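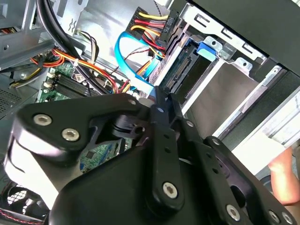

Inside the Old Tower: Parts, Cables and Drives

Most people who bring a desktop to the Trinby repair bench have never had the side off it. They know the power button, the ports at the back and the noise it makes on a warm afternoon. This gallery is for them. It covers the inside of an ordinary older tower, the kind that still turns up in spare rooms and back offices, and what you might want to do with the parts before the rest goes to recycling.

The bench is at Stondthorpe, on the ground floor next to the bicycle racks. We log every computer that comes in. The count stood at 747 when this page was put together on February 6, 2023, and towers are still the largest group. Laptops are catching up, but they are harder to open and there is less in them worth saving.

Before you start

Shut the computer down, switch it off at the back and pull the power cord. Hold the power button in for 10 seconds with the cord out. Put the case on its side on a table at a height you can work at without bending. You need a medium Phillips screwdriver, a small dish for screws and good light. A headlamp is better than a desk lamp for this.

Touch bare metal on the case before you touch a board, and again whenever you have walked away and come back. Take pictures with your phone as you go, especially of anything you are going to unplug.

Cables

Power connectors should be pulled by the plastic body and never by the wires. Older ones can be stiff. Rock them a little from end to end and they will come. Flat data cables are more delicate - a sharp fold can break a conductor inside where you can't see it. Some data plugs have a small metal clip that has to be pressed before they will let go.

If a cable is in your way and you don't need to remove it, move it aside and leave it plugged in. Every connector you leave alone is one fewer to find a home for later.

The motherboard

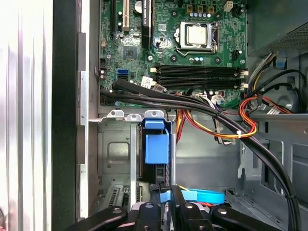 Tomos Edwards wrote in to say that he put off opening his own tower for two years. "I thought I would break the board by looking at it," he said. "In the end the memory was the easy part. The clips were plain enough and I had it out before my tea was cold. What took me the whole evening was getting the side panel back on."

Side panels are a common complaint. Most slide back into a row of hooks along the edge, and all of the hooks have to line up at once. Start at the bottom edge, keep the panel flat and push it toward the front of the case.

As for the board itself, there are a few things to know. Empty memory slots have a latch at one or both ends. The processor is held by a metal frame with a lever, and unless you are replacing it there is no need to lift that lever. The coin-cell battery keeps the clock and settings while the power is off. If an old machine forgets the date every time you unplug it, try a new battery first. Ours come in cards of five from the Gil hardware store and they fit nearly everything we see.

Dust on a board is best removed with short puffs of canned air, with the can held upright. A vacuum cleaner nozzle can build up static, so keep it for the floor and the outside of the case.

Drives

People ask about the drive more than any other part. It has their photographs on it, and their tax records, and sometimes a half-finished novel. Many cases hold the hard drive in a plastic caddy that slides into a bay. The caddy has a tab at each side. Unplug the cables, squeeze both tabs toward each other and draw the whole thing straight out. If it sticks, check that you haven't left a cable attached before you pull any harder.

Handle a bare drive by its edges, keep your fingers off the circuit board, and don't set it down hard. Label it with the owner's name and the date it came out. Štefánia Michalík keeps ours in a shoebox with cardboard dividers and it works well.
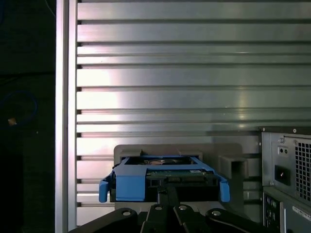
Can I read an old drive without the computer it came from?
Usually you can, with a USB adapter that matches the connector on the drive. Larger desktop drives also need the adapter's own power supply. Copy what you want to keep before you do anything else. The bench lends out an adapter for a week at a time.

The oldest laptop drive in the shoebox gave up 2,982 photographs this winter, most of them of the same dog.

Once you have your files, the drive should be wiped or destroyed. We can do either at the bench while you wait. The rest of the tower goes to Virach, who take the metal case, the boards and the cables separately. Please leave screws in a bag taped inside the case.

The bench is open most afternoons in February. Bring the power cord with you if you still have it. Monitors and printers go to the other counter.

This site uses cookies to remember your settings. Accept | Manage

© 2023 Trinby Repair Bench, Stondthorpe | Contact us | Back to top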